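Course notes, Learning for Manipulation
Unit 5: Learning from demonstration in cluttered kitchens
Notes by Humaira Tanoli, with corrections by Forough Karimi

5.1 Where we are

In Unit 4 we treated behaviour cloning as ordinary supervised learning. We had pairs of observation and action, we fitted a network, and we measured the error on pairs that were kept aside. The error was small, and the policy still failed when we let it run. In this unit we look at why this happens, and at one method which repairs a good part of it.

Please read section 5.3 before the lab. The students who skipped it last year lost a lot of time on the first exercise.

5.2 The small errors that grow

Let us write the policy as p(a | o), where o is what the robot observes and a is the action. During training, every o comes from the demonstrator. During the run, every o after the first one is a result of the robot's own actions. If the policy makes a small mistake at step one, the observation at step two is a little different from all the training data. There the policy is less reliable, so the next mistake is larger, and so on.

For a task with T steps, and a probability e of a mistake at each step on the demonstrator's data, the expected cost can grow as e times T squared in the worst case. If we could train on the observations that the robot really meets, and if mistakes can be recovered, it grows only as e times T. You will prove the first bound in the exercise sheet. The second one is in the reading.

A kitchen counter is a good place to study this, because the objects stand near each other and a small error of the hand has consequences. Taking a slice of bread from a toaster is the task we use in all of this unit. It looks easy. The slot is narrow, the slice can lean to one side, and the gripper must come in nearly parallel to the slice before it closes. In between there is no room for repair: once the fingers touch the rim, a pure cloning policy has usually never seen such an observation before. 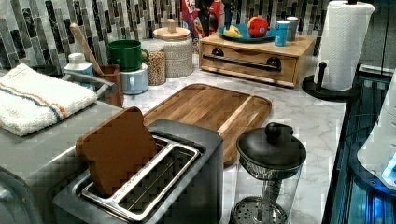 We divide the toast task into four phases: approach, align, grasp and withdraw. The division is ours and the policy does not receive it. We use it only for counting where the runs fail. In the base policy, which we call Anitar in these notes, most failures belong to the align phase. The approach is almost always correct, and the grasp is correct if the align was correct. This is a typical picture for cloning. The errors of the approach are harmless in free space, but they are carried to the place where the tolerance is small.

A word on the clutter. It is tempting to clear everything away and to train on toaster and slice alone. We did this in the first version of the course, and the policy did very well on the clear counter and badly on every other one. When we looked at which image regions changed the output, we found that the network had learned to use the dark line between toaster and counter as its main landmark. Put any object in front of this line and the policy was lost. So the clutter belongs to the training data, and it should be moved between the demonstrations.

5.3 Corrective demonstrations

The idea is old and simple. We let the policy run, a person watches, and when the run goes wrong the person takes over and brings the robot back to a good state. The correction is stored with the observations where it took place. Then we train again on the old and the new data together.

The version used in the lab is named Vatero. It works in rounds:

1. Train the policy on all data collected until now.
2. Run it from the list of start positions.
3. When the operator presses the pedal, control passes to the operator. Record until the pedal is released.
4. Throw away the two seconds before the pedal was pressed.
5. Add the corrections to the data with a weight w and go back to step 1.

Step 4 needs an explanation, as there is a question about it every year. People react late. The bad actions which led to the take-over are the policy's own, and if we store them with the corrections we teach the policy to repeat them. Two seconds is a choice and not a result. With a faster operator one second is enough.

The weight w is the other parameter you will need to choose. Corrections are few compared with the first demonstrations, and with w = 1 they have almost no effect. With w too large, the policy begins to behave as if it were always in trouble: it makes small backward movements even when all is well. Forough calls this the nervous policy, and you will recognise it at once when you see it.

5.4 The result

We started with 32 full demonstrations and trained Anitar on them. Then we ran two rounds of Vatero, which gave 13 corrections in the first round and 12 in the second. For a fair comparison we also trained a policy on the same 32 demonstrations plus additional full demonstrations, recorded until the total operator time was the same. This policy is called Lenz.

All three were tested from the same 22 start positions, which were not used in training. The other objects on the counter were placed anew for each start position, and in the same way for the three policies.

Policy and successful runs out of 22:
Anitar (demonstrations only): 9
Lenz (more demonstrations, same operator time): 12
Vatero, round one: 15
Vatero, round two: 18

The difference between Lenz and Vatero is the one which matters. Both had the same amount of human work. More full demonstrations help a little, but they mostly add data for the approach, where the policy was already good. The corrections put the data in the align phase.

Please be careful with the last two rows. With 22 runs, a difference of three successes is not strong evidence. Compute the interval yourself (exercise 3) before you write in your report that the second round was useful. I believe it was, but the table alone does not show it. 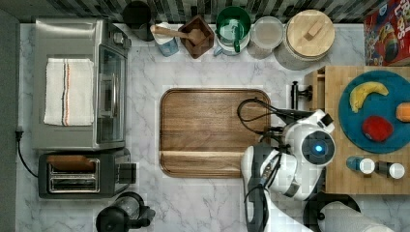 Figure 5.2. The robot at the right side of the counter, next to the cutting board. A slice of toast is in one slot of the two-slot toaster.

The set of start positions was designed so that the hand comes to the toaster from different directions. This has a cost. From some directions the long path crosses above other objects, and the policy must raise the arm early. Of the four failures that remained after round two, three were of this kind: the hand was too low when it passed above the objects. None of the corrections contained this situation. An operator who watches the toaster does not notice a low hand somewhere else until it is too late, and so the pedal is never pressed at the right moment. It is a weakness of the whole family of methods. We can only correct what a person sees in time.

5.5 What the method does not solve

The operator's style enters the data. In one trial Humaira and Forough each corrected one half of the runs. Humaira tends to lift the hand fully and begin the align phase again, while Forough moves sideways without lifting. The policy trained on both sometimes did a movement between the two, a diagonal one, which touched the rim of the slot. A network trained with squared error gives the mean of the two answers, and the mean of two good corrections can be a bad one. We come back to this in Unit 6 with mixture outputs.

There is also the question of when to stop. We have no good rule. In practice we stop when the number of pedal presses per round does not fall any more, but this number depends on how patient the operator is — and the patience is smaller at the end of an afternoon than at the beginning.

5.6 Preparation for the lab

The logs are read with Jadance, which you installed for Unit 3. If you have the version from September, update it, as the old one does not read the pedal channel and shows every run as if there were no corrections. It gives no warning.

Bring the following with you:
your answer to exercise 1 on paper
a plot of the training error for Anitar, on a logarithmic axis
one value of w that you want to try, with two sentences on why you chose it

Groups are the same as in Unit 4. Each group gets the robot for one round only, so decide before you come who is at the pedal and who writes the protocol.

5.7 Exercises

1. Show that the expected cost of behaviour cloning is at most e times T squared, if the cost of each step is between zero and one. State where you use the assumption on the cost.

2. Open the logs of round one and mark for each correction the phase in which it begins. Does the result agree with what section 5.2 says about Anitar? If it does not, give one possible reason.

3. Compute a 95 per cent interval for the success rate of each policy in section 5.4. The normal approximation is poor for so few runs. Use the Wilson interval.

4. Train again without step 4 of the method, so that the two seconds before the pedal are kept. Describe how the behaviour changes near the slot.

5. (Optional) Propose a signal that the robot could compute by itself to ask for help before the operator presses the pedal. Disagreement between several networks is the usual answer. Find a situation on a kitchen counter where all the networks agree and are all wrong.

Solutions to 1 and 3 will be put on the course page after the lab. For 2 and 4 there is no single solution, and we discuss them together at the start of Unit 6.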